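Kitchen tips off the telly: the ones I kept and the ones I didn't

Posted by Jytte Sveinbjörnsson
February 1, 2024
Filed under: Kitchen, Telly

I watch a lot of food television and I believe very little of it. The cooking slot on a morning programme lasts seven minutes if you're lucky, and in that time somebody has to make a dinner, plug a book and pass on a tip that will "change the way you cook". My cooking has been changed in this way most weeks for years and it's still the same cooking.

A few readers asked after the November post whether any of these things work. So I've been through my notebook and tried them again in my own kitchen, with my own blunt knives and an oven that runs hot at the back.

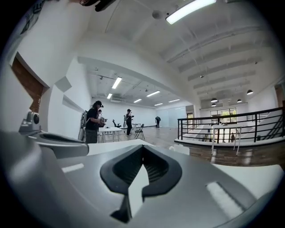 Photo: Oluf Kragh

Onions and tears

I have seen a presenter hold a slice of bread between his teeth. I have seen a lit candle by the chopping board, a spoon in the mouth and a pair of swimming goggles. The bread did nothing for me except get soggy. The candle did nothing, and I didn't like having a flame next to a tea towel. Goggles work, if you can see through yours, which I can't.

What helps is a sharp knife and half an hour in the fridge for the onion beforehand. Leave the root end on until last. I still cry at the strong ones.

Oil in the pasta water

Don't bother. It sits on top and goes down the sink with the water. Stir the pasta in the first couple of minutes, when it wants to stick, and use a bigger pan than you think you need. Keep a mug of the cooking water back for the sauce. That last one comes up on every programme ever made and I resisted it for ages out of pure stubbornness, but it's a good tip and I do it every time now.

Searing meat "to seal in the juices"

Still being said on air, by people who must know better. Put a seared chop on a plate and look at the puddle under it. Brown your meat because it tastes nicer brown. Pat it with kitchen paper first, don't crowd the pan, and leave it alone until it lets go of the bottom by itself.

The freezer bag of herbs in oil

You chop soft herbs, put them in an ice cube tray, cover with olive oil and freeze. It looks lovely on screen. At home I ended up with a tray that smelled of basil for good, and cubes that all looked alike because I hadn't labelled them. Parsley and chives freeze perfectly well in a plain bag, no oil, and you can crumble off what you want. Do keep the cubes frozen until you need them if you go down that road. Herbs in oil shouldn't be left sitting about on the worktop.

Vinegar and bicarbonate for everything

I blame the fizz. It looks as if something is happening, and presenters love it. But mix the two together and they mostly cancel each other out, so you're left scrubbing with slightly salty water. Used apart they both earn their place:

Bicarbonate made into a paste with a little water, left on a stained mug or a burnt pan overnight, then scrubbed.
White vinegar, on its own, for limescale in the kettle. Boil, leave, rinse twice. Rinse again if you're fussy about tea.
Never vinegar anywhere near bleach, whatever else you take from this page. And keep it off marble.

Wooden spoon across the pan to stop it boiling over

Half a yes. It holds the froth back for a little while with pasta or potatoes. Then it doesn't, and you have starch all over the hob and a hot spoon. Turning the heat down is free.

The 300 test

This is my name for it. A good many presenters say "hot oven" and leave you to guess, and then the recipe on the website says something else. So I wrote down what my own oven does with a cheap oven thermometer on the middle shelf. Anyone using an old American recipe should remember that 300 on the page is Fahrenheit, and in Celsius that's just under 150. I once watched a pavlova turn the colour of a saddle because I didn't check.

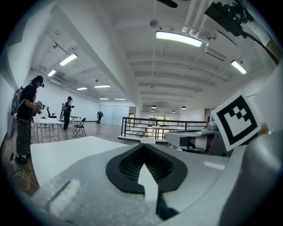
White room, wooden floor.

Gadgets with a phone number underneath

The advert break is where my suspicion really gets going. Oluf bought the Tustelo, a garlic thing you roll along the worktop, after seeing it demonstrated by a man with very clean cuffs. It does crush garlic. It also keeps a good part of the clove for itself, and you have to dig it out with a cocktail stick. A flat knife and a pinch of salt are faster, washing-up included.

The Vestach jar opener was better than I wanted it to be. It came in a pack of 3 sizes and I have only ever used the middle one. If your hands are sore it may be worth having. Mine lives in the drawer next to the rubber glove, and the rubber glove gets picked first. A dry one, mind — a wet one slips.

I haven't tried the Holst avocado slicer and I'm not going to.

How I decide now

Before I try a tip from a programme I ask whether the person showed me the finished thing, or cut away to one made earlier. If the pan changes between shots, I want to know what became of the first pan. I also wait. Of the 11 tips I wrote down over the winter, most had gone out of my head by the time I next needed them, so I can't have needed them much.

Next time, descaling a shower head, as shown on the regional programme from Drerndale, with a sandwich bag and a rubber band. I have my doubts about the rubber band.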